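Who is the small print for?
Opinion
By Kerstin Strömberg

I bought a kettle in March and it came with more paper than my first flat did. A safety booklet, a warranty card, a second warranty card for people in other countries, a leaflet about recycling the first leaflet. The kettle has one switch. I have been boiling water since I was seven.

The usual defence of all this paper is that it protects us. I used to half believe that. Then the kettle, a Briter, began tripping the fuse box, and I went looking for the part that protected me. It was on the back of the warranty card, under a heading about limits of cover, in letters so small that I had to take the thing to the window. I was covered provided I had registered within 72 hours of purchase. I hadn't. Who would?

When I rang the shop in Drornholm, the young man was perfectly pleasant and told me it was all in the terms. I asked if he had read them. He laughed, and to his credit he didn't pretend.

So I did something I don't recommend and read everything I had agreed to in one ordinary month. The terms for Moya, which is the app our surgery now uses for repeat prescriptions, came to 2,318 words before I reached the first clause that had anything to do with medicine. My broadband contract refers to a price guide, which refers to a website, which refers back to the contract. The car park at Trulton has a sign with 6 paragraphs on it, mounted above head height, facing away from the machine.

I am told that plain English is the cure. I've been hearing that for a good twenty years and I remain unconvinced. Some of the worst documents I read were in lovely plain English. "We care about your time," said one, on the way to explaining that a missed delivery would cost me four pounds. The words were short and friendly and the deal was exactly as bad. A firm that wants you to miss something can hide it in a cheerful sentence as easily as in a Latin one, and I suspect the cheerful one works better.

What would help is dull. Put the three or four things that can cost the customer money at the top, in the same size of type as the price. Make the firm lose the argument if it didn't. Shops manage to print "half price" large enough to be seen from a bus, so the machinery for big letters clearly exists.

The objection is that people wouldn't read that either. Maybe not. But there's a difference between a notice I ignored and a notice designed to be ignored, and at present the law treats my tick in the box as if I'd sat down with a lamp and a pencil. We all know it's a pretence. The firms know it, the man in the shop knows it, and presumably whoever writes the stuff knows it too, and goes home and ticks boxes like the rest of us.

I still have the kettle. It's under the sink with its paperwork, and I boil water in a saucepan. 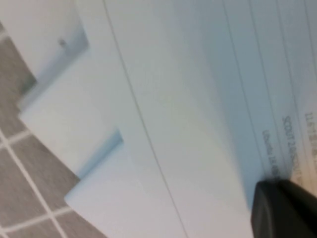 Reading time: 3 minutes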